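Does Sorting Your Trash Really Do Anything?

You have probably been told to recycle. Your teacher says it, the cartoon on the cereal box says it, and there may be a poster about it in your school hallway with a smiling bottle on it. Bottles don't smile, and posters leave a lot out. So let's ask some rude questions.

What happens after the truck leaves?

In the town of Wasdale, the recycling truck comes every other week. It drives to a big building called a sorting plant. Inside, moving belts carry the stuff along. Magnets pull out steel cans. Blowers push light paper one way while heavy glass drops another way. People stand beside the belts too, picking out things that should never have been there, like garden hoses and diapers. (Yes, diapers. Please don't.)

After that, each kind of material is squashed into a big block called a bale. A bale is not a new bottle. It is just a block of old bottles, and somebody has to want to buy it. If no buyer comes along, the bale may sit in a yard for months, or it may go to the dump after all.

Is everything with the arrows on it recyclable?

No, and this one fools grown-ups all the time. Look at the bottom of a plastic tub and you may find a little triangle with a number inside. Most people think it means "recycle me." All the number really tells you is what type of plastic the tub is made from. Types 1 and 2 are wanted in lots of places. Type 6, the kind used for foam cups, is wanted in very few.

Then there are words like "green" and "earth friendly." A snack company called Plendum printed "kind to the planet" on its chip bags. What does that mean? Kinder than what? The bag is made of plastic and shiny metal stuck together in thin layers, and the plant in Wasdale can't pull them apart. When a package says something nice about itself, remember who paid for the printing.

Can you believe the numbers?

Last year Wasdale said it had collected 3,747 tons of recycling. That sounds great! But collected is a slippery word. It means the stuff went into the truck. Further down the same report, in smaller print, it said 1,508 tons had been sold to companies that make new things. Both numbers can be true. Only one of them made it onto the banner outside town hall.

Whenever you see a big number, try asking what exactly was measured, and where, and when. You might not get an answer. Ask anyway.

So is it all a trick?

Not all of it. Metal is the best part of the story. An aluminum can may be melted and turned into another can again and again, and doing that takes far less energy than making one from rock dug out of the ground. Cardboard does pretty well too. Glass is good if there is a glass factory close by and not so good if it has to ride in a truck for two days. Plastic is the messy one. It often gets a little worse each time it is melted, so a bottle may come back as carpet or a park bench – and a park bench usually doesn't come back as anything.

Using less stuff in the first place beats all of this, and so does using the same thing again. That idea gets smaller posters, maybe because there's nothing to sell.

Does the color of the bin matter?

Less than you'd think. Some towns use blue for paper, others use blue for everything. Red might mean batteries in one place and plain old trash in another. A bin is only a box until people agree on what goes in it, so read the rules for your own town.
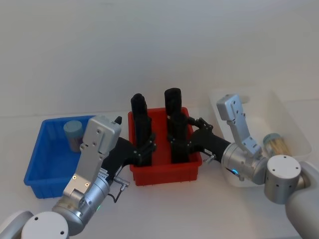
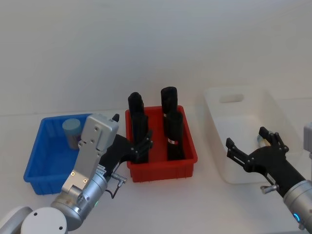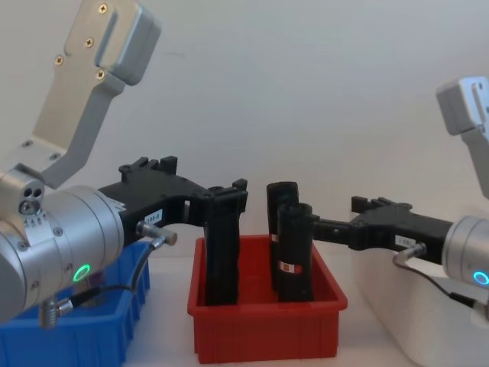 A reader named Dukatex wrote to us that this page is too gloomy for kids. "My daughter read it and asked why she should bother rinsing the yogurt cups," the message said. "In our town they take type 5 plastic and they do sell it, I called and checked. You should tell kids to call too, before they give up on it."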